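Sacos "compostáveis" do supermercado servem mesmo para o lixo orgânico ou é conversa?

Publicado por Saeed Azimi em Casa e Jardim > Resíduos
3 respostas

Boa noite a todos. No meu bairro começaram em março a recolha de restos de comida, com um balde castanho por prédio. O folheto diz "utilize sacos adequados", e mais nada. Fui ao supermercado e encontrei quatro tipos de saco: "biodegradável", "oxobiodegradável", "compostável" e um da marca Uvau que diz apenas "amigo do planeta". Este último custa quase o dobro dos outros e não traz norma nenhuma impressa, pelo menos que eu tenha visto com os óculos postos.

Comprei os compostáveis. Ao fim de dois dias com borras de café e cascas de melão, o fundo abriu-se no corredor. A minha mulher quer voltar aos sacos normais e despejar tudo à mão no balde. Eu ainda estou disposto a tentar, mas começo a desconfiar que ando a pagar por um desenho de uma folhinha verde.

Queria saber três coisas: se há diferença real entre estes nomes todos, se os sacos finos da fruta podem ir para lá, e se alguém conseguiu fazer composto em casa com eles. Tenho um compostor Hofstetter de 300 litros na varanda, comprado em segunda mão, sem manual.

Elfriede Strebel
Membro há muito tempo, 800 respostas

Há diferença, sim, mas o folheto do seu bairro devia explicá-la e não explica.

"Biodegradável" sozinho diz muito pouco. Não diz em quanto tempo nem em que condições, e uma porta de madeira também é biodegradável. "Oxobiodegradável" é plástico comum com um aditivo que o faz partir em pedacinhos, coisa que na União Europeia já nem devia estar à venda; se ainda o encontra na prateleira, eu perguntava ao gerente. "Compostável" é o único dos três que costuma vir com uma norma atrás, a EN 13432. Procure esse número, ou o logótipo de uma entidade certificadora com código. Se só houver folhinhas e palavras bonitas, deixe ficar.

Agora a parte de que os fabricantes falam em letra pequena. Essa norma refere-se a compostagem industrial, com temperaturas que um caixote de varanda dificilmente mantém. Para compostagem doméstica existe outra certificação, normalmente indicada como "home" ou "doméstica". Um saco com a primeira e sem a segunda pode ficar no seu compostor um ano inteiro e sair de lá reconhecível.
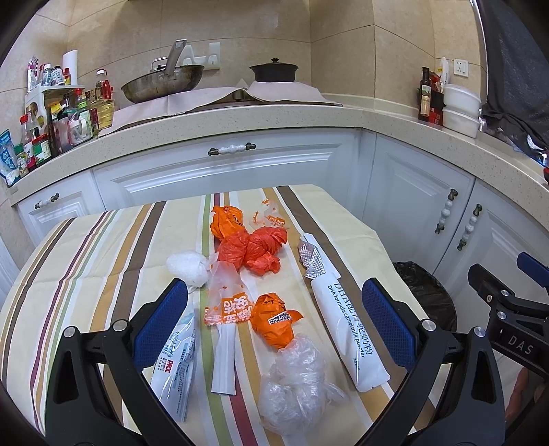
Quanto aos sacos finos da fruta, depende do que tiverem escrito. Há supermercados que já os dão compostáveis e outros que continuam no plástico de sempre, e ao toque nem sempre se distinguem. A cor também não prova nada - há sacos verdes que são polietileno puro. Sem indicação legível, trate-os como plástico e ponha-os no ecoponto amarelo, vazios e sem restos.

Sobre o fundo que se abriu: acontece com quase todos. O material amolece com a humidade. Papel de cozinha no fundo ajuda, um balde com furos ajuda mais, e trocar o saco de dois em dois dias é o que faço. Não acredito em sacos "reforçados", experimentei dois e abriram da mesma maneira.

E antes de gastar mais dinheiro, telefone à câmara ou à empresa que faz a recolha. Há centrais que retiram todos os sacos à entrada, compostáveis ou não, porque não os conseguem separar na linha. Se for o caso da sua, a sua mulher tem razão.

Jonas Moser

compostáveis são treta. comprei um pacote de 40 na Fullport, enterrei um no quintal no outono e na primavera estava lá inteirinho, até se lia a marca. uso jornal dobrado e pronto

Fabian Leitner
Flondoton, 3.º andar, com varanda

Também tenho um Hofstetter desses, o cinzento de tampa redonda. Discordo um pouco do Jonas, enterrar um saco vazio em terra fria não é compostar. Mas o resultado em casa não é muito melhor, isso é verdade. Meti sacos com certificação doméstica, rasgados em tiras, e desapareceram ao fim de uns 8 meses. Inteiros ficam colados às paredes e criam uma bola húmida que cheira mal.

O que resultou comigo foi não usar saco nenhum: balde de inox na bancada, despejo à noite, passo por água. Por cima dos restos ponho cartão de caixas de ovos ou folhas secas. O seu modelo tem uma grelha em baixo que se desencaixa puxando para a frente - sem manual ninguém adivinha, eu parti a primeira a puxar para cima.

Do Uvau não sei nada. Escrevi-lhes a perguntar pela norma e responderam com um vale de desconto.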